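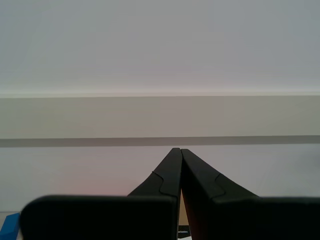 Lecture 3: What the controller believes about the gripper

In the last lecture we treated the gripper as one number, the opening width, which goes from 0 (closed) to 1 (open). For planning this is often enough. For control it causes trouble, and today we look at why. The exercises use Ulex, the small control library you have already installed, and the recordings in the folder Roman.

Command, measurement, belief

Please keep these three quantities apart in your code and in your head.

Command is what the policy or the planner asked for. It changes at once, in one step.

Measurement is what the encoder reports. It follows the command with a delay, and it stops when the motor cannot move the fingers more.

Belief is what the program thinks about the world: "the gripper is empty", "the gripper holds a part", "I don't know". The robot has no sensor for belief. We must compute it.

Most mistakes in student code from last September came from using the command where the measurement was meant. The program sends "close", then immediately starts to lift. On a slow gripper the lift begins when the fingers are still moving.

A simple rule for the belief

Wait until the measured width has not changed by more than a small tolerance during 11 control steps. Then compare it with the width of the fully closed, empty gripper. If the difference is larger than a threshold, the belief is "holding". If it is smaller, the belief is "empty". Before the fingers settle, the belief is "unknown", and the planner has to accept this value as a normal one. Do not replace it with "empty" to make your state machine shorter!

The rule is weak for thin objects. A sheet of paper or a cable tie changes the width less than the encoder noise. For such objects we need the camera.

Using the picture

When the fingers are closed with nothing between them, their outline in a view from behind is very regular: two tapered shapes which lean together, with a narrow wedge of background between them lower down.
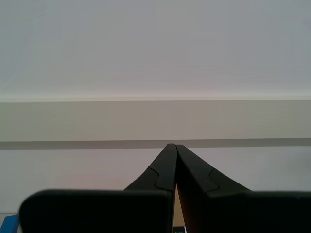 Waltraud Teuber asked why we do not simply train a classifier on such pictures and forget the encoder. It is a fair question, and in the Prutis group they tried it. The classifier was good on the objects it knew. On new dark objects it was sure and wrong, which is the worst combination for a planner. With both signals together we can at least notice when they disagree, and answer "unknown".

The method for the exercise has two parts.

First, build a finger mask. Take many pictures with the gripper closed and the arm in different poses. Pixels that belong to the fingers stay nearly the same, and pixels of the background change. Compute the variance of each pixel over the set and keep the low values. If the arm does not move between pictures, the wall and the table also stay the same, and your mask will contain the whole room. I suggest 1,000 pictures from varied poses. Sort them by measured width before you start, so that only closed ones go in.

Second, look at the gap. Define a small region between the fingertips, in the coordinates of the mask. In the empty and closed state, this region has an expected width in pixels. Compare the present width with the expected one. Remember that you see the background through the wedge, so its color tells you about the table and the wall, and very little about the grasp. Use edges here — color will mislead you.

Dark fingers give one more difficulty. The two sides can melt into one shape when the exposure is short, and the inner edges disappear. Check the histogram of the gap region first. If it is almost flat near zero, return "unknown" and do not try to repair it with contrast tricks.

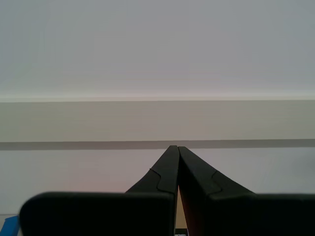

Exercise 2

a) Write the function grasp_belief(width_history, picture). It returns one of three values. Test it on the Roman recordings.

b) Plot command and measurement on the same time axis for one closing motion. Mark the step where your function leaves "unknown".

c) Find one recording in which the encoder and the camera disagree. Describe in a few sentences which one you trust and why.

Loretta Pettigrew collects the solutions. Please send the code and the plot as separate files, and write the version of Ulex in the first line of your code.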